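Can a Robot Help You Clean Up?

Ads love to show a robot tidying a whole house. Don't believe it yet. Picking up one empty wrapper is hard enough.

Your hand does it without thinking. Your fingers feel the crinkle and squeeze just enough. A gripper has two stiff fingers and no feeling in them unless somebody builds it in.
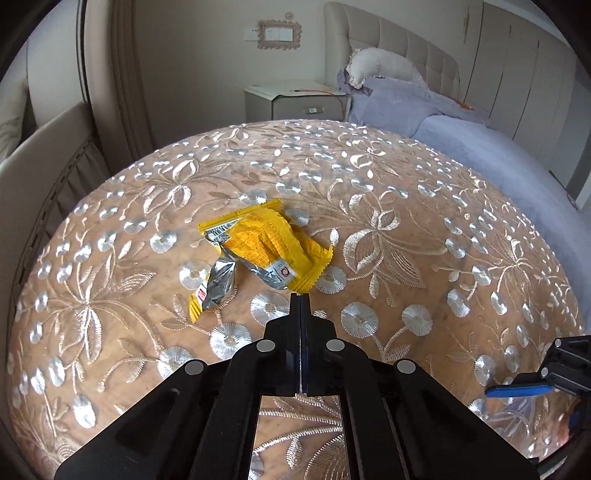
Thin things are the worst. A block has sides to grab, but a wrapper lies nearly flat, so the fingers have to come down low and close at the right moment. Too high and they pinch air. Too low and they bump the table.

Abdelkrim Alaoui builds grippers at home and calls his latest one Nel. He says it will clear a table by itself one day. Maybe! I'd like to see it first.

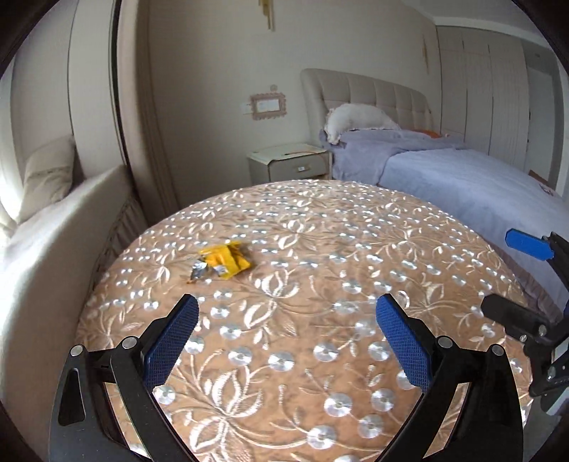 SKIDACH, January

Abdelkrim's notes say he made 924 tries with Nel and got 364 clean pickups. That means it missed more often than it grabbed – and a kid who missed that often would be sent back to try again.

Shiny foil and see-through plastic bring another problem. They can fool a camera, which may see the glare or the cloth underneath.

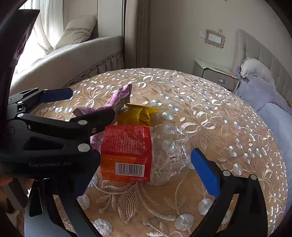

Wrappers and clear plastic on the table, with grippers close by.

So when someone says a robot can clean your room, ask how many times it tried.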